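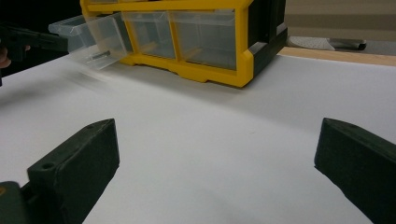 What we went to see

Our report is on the open day at Kelletti, which happened in December, right when everybody in the course was drowning in deadlines. I almost skipped it. I'm glad I didn't, because it ended up being the part of the semester I talk about most (my roommate can confirm this).

The assignment was to visit a place that works with robots or automation, watch one demonstration all the way through, and write about what we'd change in our own project after seeing it. Our project is a sorting bench for small hardware that we named Cuesta. So far Cuesta can pick up a bolt if you put the bolt exactly where it wants it. That's it. Opening the thing the bolt is stored in was never part of our plan, and then we walked into a demo that was all about drawers!

How the demo worked

The station was set up for collecting demonstrations by hand. A person holds a gripper in each hand and does a chore with them, and the recordings are used later to train a robot arm to do the same chore. The chore was simple to say: open a drawer in a parts organizer, deal with what's inside, close it again. Arvo Lahtinen ran the station and told us the set they were building, which they call Pendard, had 3797 recordings in it that morning. Of those, 964 were drawer tasks. The goal for drawers is 1000, so we caught them near the finish line.

I had figured drawers would be easy. You pull, it opens. But those clear plastic drawers are light, and the grippers have no sense of touch that gets back to your fingers the way your own skin does. Arvo said new people nearly always pull too hard the first few times, and then the drawer comes all the way out and they have to start over. He keeps the failed tries in a separate folder and doesn't count them toward the goal.

Things I wrote down while watching

The person doing the task moves slower than you'd expect. Arvo wants each pull to be one smooth motion, with no stopping halfway to think.

Both hands matter, even when only one is doing the pulling. The other one stays close and ready.

Small metal parts are a pain. They slide when the drawer moves, so the part is never quite where you last saw it.

Every recording gets a short text note with it, typed by whoever did the task. Some of the notes were pretty funny, but I was asked not to copy them.

Getting a turn

After the main demo they let visitors try. I went second in our group and I was bad at it – really bad. My first pull was fine and then I could not get the drawer lined up to go back in. Qiuyue Feng went after me and did it on her first try, and she has not let it go since. The grippers feel bigger than they look from a few steps away, and you have to learn where the tips are before you can do anything useful. By my third turn I had mostly stopped looking at my own hands and was just watching the drawer front.
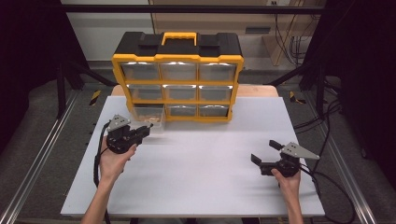 Abla Rawashdeh

I'm taking over for this part of the report because I was the one asking all the annoying questions at the end. My main one was why they use an organizer with so many drawers when the task only needs one. Arvo's answer was that the robot has to learn to pick the right drawer and leave its neighbors alone, and they all look nearly the same. A clear drawer is also hard on a camera, with the shine on the plastic and whatever is inside showing through. I thought that was a great answer and it went straight into our plan.

I also asked how many recordings a tiny student team would need to get anything working. He wouldn't promise a number, but he said he'd start with 200 of one single drawer before touching a second one.

What we're changing on Cuesta

We're adding a drawer step, with one drawer only for now. Our instructor, Anitha Kulkarni, has signed off on it as long as we keep the bolt pickup as the graded part. Qiuyue is redesigning our gripper tips so they come to more of a point – ours are wide and flat and I doubt they'd get hold of a drawer front at all. I'm setting up a log sheet so each try gets a note, including the failed ones. We still need to pick an organizer, and we're arguing over whether to get clear drawers or cheat a little and get solid ones first. I vote cheat.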